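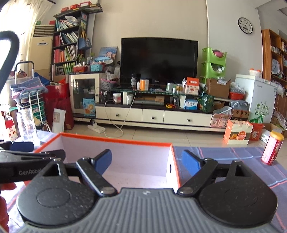
Topics > Around the House > Boxes, Jars and Tins

Why do we keep things in containers?

Have a look round the room you are in and find something that is holding something else. It might be a drawer, a cup, a pencil case or a box. Most homes are full of containers, and living rooms often have more of them than people notice. There are jars on shelves, boxes beside the television and drawers underneath it.

A container is anything with a space inside it where you can put things. This page is about the ones you find at home, what they are made of and why they have the shapes they do.

Cardboard boxes

Cardboard is made from paper, and paper is made from wood. The wood is broken down into tiny threads called fibres. The fibres are mixed with water, spread out flat, pressed and dried.

The thick cardboard used for parcels has a secret inside. If you look at a torn edge you will see a wavy layer of paper between two flat layers. The wavy layer makes lots of little arches, and arches are good at holding up weight. The gaps between them are full of air, so the box stays light.

Thin cardboard, like the sort used for cereal, has no wavy layer. It is just one stiff sheet, folded and glued.

Some boxes have holes in the sides. A hole can be a place to put your fingers when you lift the box, or it can let air in and out. Fruit boxes often have several. Shoe boxes sometimes have a single round hole, and you can hook a finger through it to pull the box off a shelf.

The outside of a box is often brightly coloured and the inside is often plain. Ink costs money, and when the box is shut only the outside shows.

Jars

Jars are usually made of glass or plastic. Glass starts as sand, which is melted with a few other things in a very hot furnace. Soft, glowing glass is dropped into a mould and air is blown in to push it against the sides. When it cools, it keeps the shape of the mould.

Glass is useful for food. It doesn't change the taste, it can be washed and used again, and if it is clear you can see how much is left. It is also heavy and it breaks, so small glass jars are best kept towards the back of a shelf and away from the edge.

Most jars have a screw lid. Look at the neck of one and you will find a raised line going round it like a slide at a playground. This is called a thread. There is a matching thread inside the lid. As you turn the lid, one thread slides along the other and the lid is pulled down tight.

Lids are often a different colour from the jar. If a family has white jars that all look alike, a red lid and a green lid can tell them which is which.

Cans and tins

We call them tins, but most are made of steel or aluminium. Steel food cans often have a very thin coat of tin to stop them rusting, and that is where the name comes from.

Nearly all of them are cylinders. A cylinder has a flat circle at each end and one curved side. It has no corners on the curved side, so there are no weak places there for a bump to bend. It rolls if you lay it down, though, and it can wobble if it is stood on something soft such as a folded cloth or a thick mat.

Some cans are opened once and thrown in the recycling. Others have a lid you can take off and put back, and people keep these for years. My grandfather had a Perell biscuit tin that held string, two broken watches and no biscuits at all.

Drawers

A drawer is a box that slides in and out of a piece of furniture. It has a bottom, a back, a front and two sides, but no top. The furniture above it does the job of a lid.

Drawers need handles. A small handle in the middle of the front works well if the drawer is narrow. If you pull a wide drawer from one end only, it can twist and get stuck.

A cabinet under a television might have a row of drawers and some open shelves as well. The shelves are for things people reach for often. The drawers are for things they want out of sight — old cables, batteries, instruction books and so on.

One sort of box you should never open

Medicine comes in boxes, bottles and packets, and some of them are bright and cheerful to look at. Never open one by yourself, even if you think you know what is in it. If you find medicine somewhere you can reach, leave it alone and tell a grown-up. The same goes for power strips and anything plugged into them. They are not containers, but they often live on the floor near the shelves, so step round them and don't tug the cables.

How many containers are in one home?

Vivek Agarwal is nine and lives with his parents and his baby sister. One wet January he decided to count every container in the living room. He had to make some rules first. A jar counted as one, even with its lid on. A drawer counted as one. Empty boxes counted too.

He thought there would be a dozen or so. After a while he ran out of room on his sheet of paper and had to turn it over. He forgot the cupboard in the corner and had to begin again after tea. His final answer was roughly 60, and his mum says he missed the sewing basket.

Try it yourself

You will need a sheet of paper, a pencil and a room.

Draw 3 columns. Write "cardboard", "glass" and "metal" at the top, and keep the back of the sheet for plastic, wood and cloth.

Look for containers without opening them. Put a mark in the right column for each one.

When you have finished, see which column has the most marks. Then do the kitchen and see if the answer changes.

Words to know

Cylinder: a shape with a circle at each end and one curved side.

Fibre: a very thin thread.

Mould: a hollow shape that soft material is pushed into.

Thread: the raised line on a screw, or on the neck of a jar.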